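Chapter 4
Gathering Examples

By now you have spent three chapters with a learning system that already had its examples, all tidied and waiting in a folder. Somebody had to make them, of course, and in this chapter that somebody is you. I have a soft spot for this part of the work (my students will tell you I go on about it), so pour yourself something warm and settle in.

We will work in Mideo, the simulated kitchen you installed back in Chapter 2, with the gripper and the counter of mixed objects. Each example, or episode, is one try at one small job, steered by a person from start to finish. Mideo stores what the gripper's camera sees alongside every command you send.

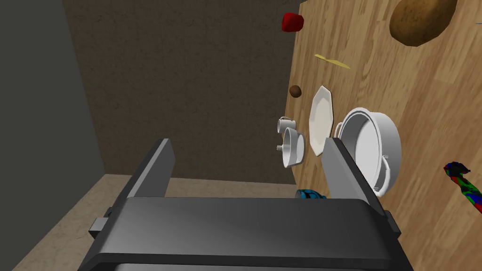
Before you record anything, write the job down in a single plain sentence. "Tidy the counter" is too big. "Pick up the cup" is better, provided there is only one cup! In the Costello exercises at the end of the chapter you will record 12 episodes for each of seven such sentences, and you'll want to move the objects between episodes so the system doesn't simply memorize where things were.

Soft things deserve extra patience. A potato keeps its shape when you squeeze it, but a strip of cloth folds and droops a little differently every time, and a handful of episodes won't cover all the ways it can hang. 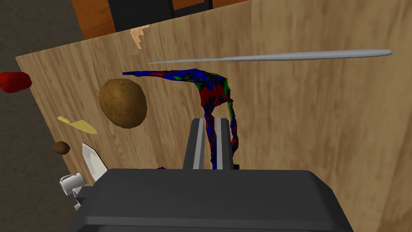

Keep your failed tries, too, in a folder of their own and clearly labeled. We will come back to them in Section 4.3, where up to 19 of them go into a second training run.

4.1 What Goes into an Episode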